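Penry adjusted earnings vs. the number in the filing – which one do I believe?

Posted in Stocks & Earnings by atstead_saver

I own 175 shares of Penry, bought through my old employer's plan back when it was still a division of Skustavura. The quarterly report came out Tuesday before the open. The headline on the press release says profit was up 26 percent. I scrolled down to the actual income statement and net income is lower than it was in the same quarter last year.

The release explains the gap with "adjusted" earnings, which leave out restructuring, stock pay and something called integration costs for Brotirine, the unit they bought. Fine, except I went back through the old releases and they have left out restructuring every single quarter since the spinoff. How is that a one-time cost?

The stock went up on the news anyway. Am I missing something, or is everybody just reading the headline? I'm not asking whether to sell, I only want to know how people who do this regularly treat the two numbers.

2 replies

ledgerline_26

You aren't missing much. Both numbers come from the same books, but the one in the income statement has to follow accounting rules, and the adjusted one follows whatever management decided to leave out. They do have to show a table that gets you from one to the other. It's usually near the back of the release, after the balance sheet, in the part most people never open.

What I do with that table:

Copy each excluded item into a spreadsheet, one column per quarter, going back at least two years. If a line has a number in every column, I put it back into earnings and treat it as a normal cost of running the place. By your account restructuring fails that test already.

Leave stock pay in. Employees would want cash if they didn't get shares, and your slice of the company shrinks each time new ones are issued. Check the diluted share count against last year's.

Give the acquisition costs some slack, with a time limit. Lawyers and bankers get paid once. "Integration" can go on as long as someone wants it to, and I stop accepting it after four quarters.

Compare with cash from operations. If adjusted profit climbs 26 percent and cash from operations is flat or down, I want to know where the money is sitting. Look at receivables and inventory first.
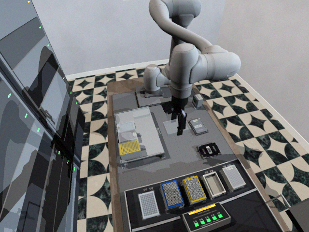

Read the capital spending line. Companies like to talk about automation as if the savings arrive on their own. The equipment has to be paid for, and it shows up in the cash flow statement right away while the income statement only takes it a bit at a time through depreciation. Subtract it from operating cash and see what's left.

As for the stock going up, I wouldn't read anything into one morning. Analysts' estimates are generally built on the adjusted figure, so "beat" means it beat a number drawn up the same way. That says nothing about whether the number is any good.

I'd also look at how the bonus plan is set up. The proxy statement will tell you. If executives get paid on adjusted earnings, you know who benefits from a long list of exclusions.

bagholder_no_more

Everybody adjusts. If you threw out every company that does it you'd own nothing. I had 3,000 in a different spinoff and spent whole weekends on this stuff and it went down 30 percent for reasons that weren't in any table. Just look at whether sales are growing.

Comment from atstead_saver

Sales "grew," but Brotirine is in this year's figure and wasn't in last year's. I can't find a growth number without it anywhere in the release, which doesn't make me feel better. Going to try the spreadsheet, and I'll check the quarterly filing for the split once it's posted.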